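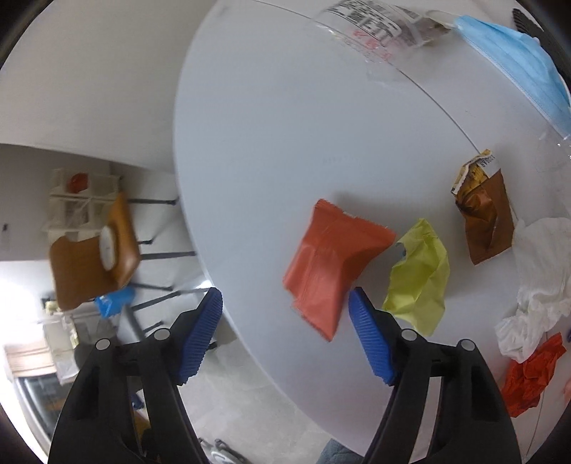 How to Sort Break Room Waste for Collection

Purpose of this guide

This page explains how employees at the Trivgate building should separate waste from lunches, meetings, and small deliveries before it leaves the floor. It applies to all tenants on the shared collection contract with Drosska. Kitchens on the ground floor follow a separate procedure and should refer to the food service handbook.

Before you begin

Each floor has one sorting station with three bins: paper and cardboard (blue lid), rigid containers (yellow lid), and general waste (gray lid). Food scraps go in the small brown caddy next to the sink. If a bin is missing or full, contact the building office before using a bin on another floor. Moving bins between floors affects the weight records kept for each tenant.

Step 1. Empty all packaging

Remove leftover food and liquid from every container. Cups, tubs, and trays should be scraped and given a quick rinse in cold water. They do not need to be washed with soap. Containers that cannot be emptied, such as a jar with dried contents, belong in general waste.

Step 2. Set aside flexible packaging

Snack packets, sauce sachets, candy wrappers, and chip bags are usually made of several thin layers bonded together. Drosska does not accept these in the yellow bin, even when they are clean. Place them in general waste. Plastic shopping bags may be taken to the drop-off box in the Beyene Street lobby, which is emptied every second week.

Step 3. Check paper before recycling

Clean office paper, envelopes, and paper bags go in the blue bin. Envelopes with plastic windows are accepted. The following items are not accepted as paper:

Used napkins and paper towels
Paper with a foil or wax coating
Sticky notes attached to plastic film
Thermal receipts

Crumpled paper is accepted if it is clean. A simple test is to squeeze the sheet and release it. Plain paper tends to stay crushed, while coated or foil-lined wrap often springs open again.

Step 4. Break down cardboard

Flatten all boxes and remove packing tape where it comes away easily. Labels may stay on. Pieces longer than 18 inches should be cut or torn so that they lie flat in the bin – upright pieces catch under the lid and prevent it from closing. Torn edges do not affect recycling. Cardboard that is soaked with grease should be placed in general waste, although a clean lid from a pizza box may be torn off and recycled. 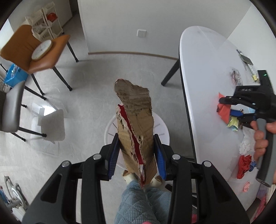
Step 5. Close and label full bags

Tie each bag when it is three-quarters full. Attach a floor label from the roll kept inside the station door and write the floor number clearly. Bags heavier than 13 pounds should be divided in two.

Step 6. Move bags to the collection point

Take tied bags to the service elevator lobby by 4 p.m. on collection days. The schedule is posted at each station and changes in February, when collections move to the winter timetable. Bags left in corridors overnight will be returned to the tenant floor.

Large quantities

Tenants expecting more than 400 pounds of cardboard in one week, for example during an office move, should book an additional pickup with the building office at least two working days ahead. The baler at the Ravdale loading dock may be used only by trained staff.

Common errors

The most frequent problem is liquid left in drink containers. One leaking bottle can spoil a full bag of paper, and the collector may reject the load. The second is batteries. Batteries of any size must be handed in at the front desk and should never be placed in a bin.

Questions and corrections

Questions about accepted materials should be sent to Yeison Urrego in the building office. Requests for replacement bins, caddies, or labels are handled by Tùng Vương.

Last reviewed: Monday, May 29, 2023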